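Shelf-state labels for two-arm episodes: a working procedure
Harish Khurana and Omprakash Jaiswal, Etberg manipulation group
Last revised 2018-01-31

Scope

This page explains how to add shelf-state labels to recorded episodes from a two-arm cell and how to use them to score a policy on partial progress. It assumes you already have synchronized video from a fixed camera and at least one wrist camera, plus joint positions for both arms. It does not cover calibration or policy training.

The labels were developed on the Druldale set, which holds 799 episodes of sponge handling on and around a small two-tier shelf. The labeling tool is Bivcombe, but any tool that can attach a short text record to a time index will do.

Why a state label and not a success flag

A success flag gives one bit per episode. With a task that has several objects, that bit is mostly zero for a weak policy and mostly one for a strong one, and two policies in the middle are hard to tell apart. A state label records where every object is at chosen moments. The score is then computed from the change between labels, and the scoring rule can be revised later without opening the video again.

The cost is labeling time. We keep it down by labeling only at moments when the scene is stable enough to read, and by using a fixed vocabulary.

Before you start

You need the following in place:

An episode index with start and stop times.
Both camera streams resampled to a common clock. We store the offset in the episode header and never edit the video files.
A slot map of the shelf (see step 1).
A color list agreed on by everyone who labels.
A second labeler for the overlap set.

Step 1. Draw the slot map

Name every place where an object can end up. We use three zones: TOP, LOW and FLOOR. TOP is the upper board, LOW is the lower board, and FLOOR is the rest of the reachable area inside the walls. An object between the fingers and clear of every surface is HELD, with L or R for the arm.

Within TOP and LOW, number positions from left to right as seen by the fixed camera. Do not number from the viewpoint of a wrist camera. The wrist image can be rotated by any amount, and left and right will swap at some arm poses.

Do not subdivide FLOOR. We tried a grid at first and dropped it. Sponges lie at arbitrary angles and straddle cell borders, and the two labelers disagreed on the cell far more often than on anything else.

Step 2. Fix the color vocabulary

Sponges are convenient objects because they survive being squeezed. They are inconvenient to name. Several yellows on one board will be called yellow, light yellow, olive and lemon by four different people, and by the same person on different days.

Use a closed list. Ours is ORANGE, YELLOW, BEIGE, PINK, GREEN, BLUE. All yellow shades are YELLOW, and individual yellow sponges are told apart by slot only. If a yellow sponge leaves its slot and you lose track of which one it was, write YELLOW? and carry the question mark forward until the end of the episode. Never resolve it by guessing from the shade. Exposure drifts between cameras, and a pale yellow in one stream can pass for beige in the other.

Two-layer sponges take the color of the larger layer. A green sponge with a lighter yellow layer along one edge is GREEN.

Step 3. Choose the label moments

Label the first and last frame of every episode. Between them, label at each gripper event, defined as a change in finger opening that crosses the threshold in either direction and stays there for 15 consecutive frames. The threshold is set per gripper from the joint log. Do not pick it by eye.

When both arms produce an event inside the same window, merge them into one label moment and take the later time. Merging reduced the total to 2000 label moments for the whole set, which two people can handle.

Step 4. Label from the fixed camera first

Open the fixed view at the label moment and fill in every slot you can read. Work in the same order each time: TOP left to right, LOW left to right, FLOOR, HELD. If an arm covers a slot, write HIDDEN. Do not scrub forward or back at this stage. The first pass records what a single frame supports, and it is the only pass that can be compared with an automatic detector working on single frames.

Pay attention to the area in front of the shelf. A wrist or a gripper close to the floor hides small objects completely, and a sponge with only one corner in view is easy to skip. Any visible piece counts as present.

A gripper above an object is not a grasp. If the fingers are on both sides of a sponge but it still lies on the floor, the label is FLOOR. Contact is recorded in its own field and has no effect on the state.

Step 5. Fill gaps from the wrist view

Go back through the HIDDEN slots with the wrist stream open. The wrist camera often looks along the shelf at a steep angle, with the posts and the edge of the upper board crossing the image. Find the posts first, use them to decide which board is which, and only then name the sponges. Reversing that order is the most common source of error in our review log.

Anything filled in from the wrist view gets the suffix W. Keep the suffix in the final file. It lets you measure later how much of the state could be recovered without a second camera.
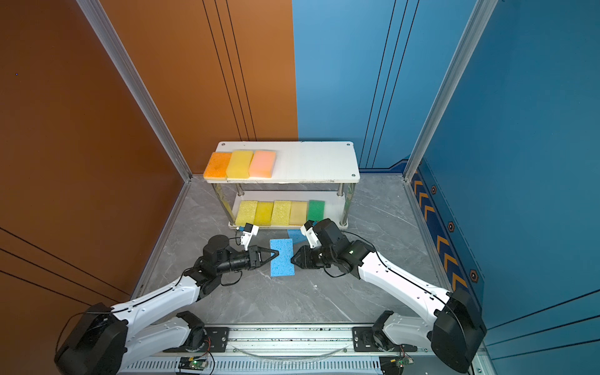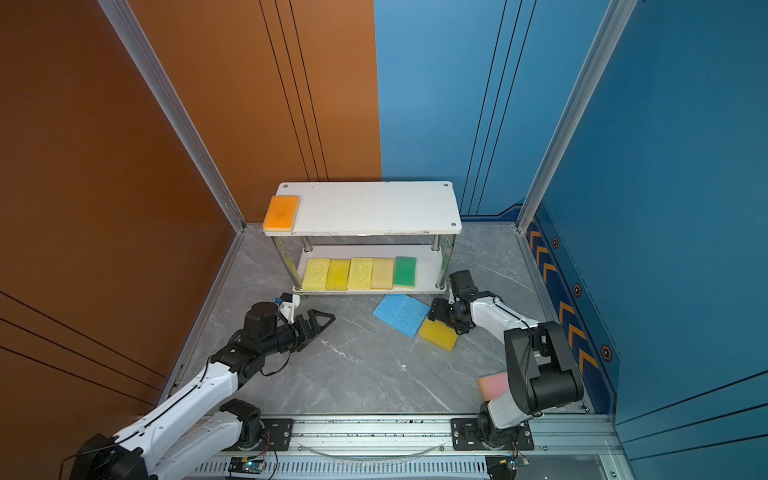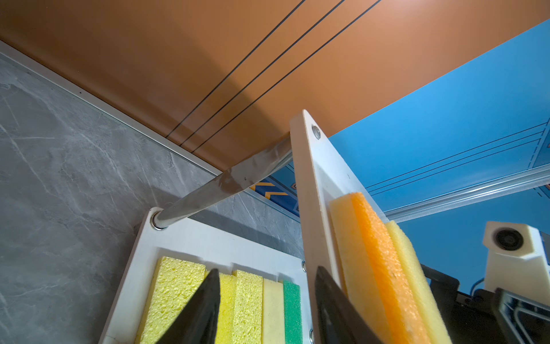 Two-arm cell with the two-tier shelf. First and second: fixed view. Third: wrist view.

For practice, label the stills before reading on. The first gives TOP: ORANGE, YELLOW, PINK. LOW reads YELLOW, YELLOW, YELLOW, BEIGE, GREEN. FLOOR has BLUE twice; the second one shows as a small corner under the right gripper. HELD is empty, because the blue sponge between the two grippers is flat on the floor.

The second gives TOP: ORANGE, with LOW unchanged. FLOOR: BLUE, YELLOW, PINK. New labelers tend to enter the yellow one as HELD R because the gripper is directly over it. It rests on the floor, partly against the blue one.

In the third, the lower row can be read in full even with a finger in front of it. The three sponges on the other board are seen edge-on. Enter each color with the suffix W and leave the positions for the check against the fixed view.

Step 6. Propagate and check

With both passes done, run the consistency script. It applies three rules.

Conservation: the number of objects of each color must be the same at every label moment, counting HIDDEN slots as wildcards.

Single move: between adjacent label moments, at most one object per arm may change zone. Violations are usually a missed gripper event. Sometimes they are a real knock, where an arm pushes a sponge off the board without closing on it. Mark those KNOCK by hand.

Support: a slot in TOP or LOW can hold one object. Stacked sponges are not part of this task, and the script rejects them.

On Druldale the script flagged 279 label moments. Each was reopened by the person who had not labeled it first. Most flags came down to a color carried over from the previous moment without looking, and those are quick to fix. The remainder were knocks.

Step 7. Compute the score

Give the target state in the same format as a label. For each object, the score is 1 if zone and slot both match, one half if only the zone matches, and 0 otherwise. FLOOR has no slots, so a match there scores 1. Average over the objects that must move. Leave out objects that start in their target slot, or a policy that does nothing will look respectable whenever most of the shelf is already in order.

Report displaced objects separately. A displaced object is one that started in its target slot and did not end there. We first subtracted this from the main score and found that the resulting number could not be interpreted: a careful policy with no progress and a fast one with damage got the same value.

Agreement between labelers

Both authors labeled the overlap set independently, Khurana at Etberg and Jaiswal from the Bermúdez site. Agreement on zone was high enough that we stopped looking at it. Disagreement on slot was concentrated in TOP, where nothing marks the positions and a row of sponges may take up only part of the board. We now number TOP by order of occurrence from the left and ignore gaps. This loses the absolute position. If your target state depends on it -- for instance, if one half of the board must be left clear -- measure it from the fixed view in a separate field.

Known problems

Loose cables near the wrist can cross a slot and trigger a HIDDEN that a patient labeler could have resolved. We accept these.

Colored walls cause trouble for automatic detectors. An orange sponge in front of an orange panel, or a blue one close to a blue panel, has weak contrast along one edge. Human labelers had no difficulty with it, but a color-threshold detector needs the walls masked out.

The frame-count rule in step 3 misses very short closures. If your policy makes repeated quick grasp attempts, count those from the joint log and do not rely on label moments for them.

Wrist streams should be checked for clock offset after every restart of the recorder. An offset of a few frames is harmless when the arm is still and produces wrong W entries when it is moving.

File format

One line per label moment: episode, time, TOP list, LOW list, FLOOR list, HELD L, HELD R, contact, flags. Lists are separated by semicolons. Empty lists are written as a single hyphen. The format has not changed since May, and older files without the contact field still load with that field set to unknown.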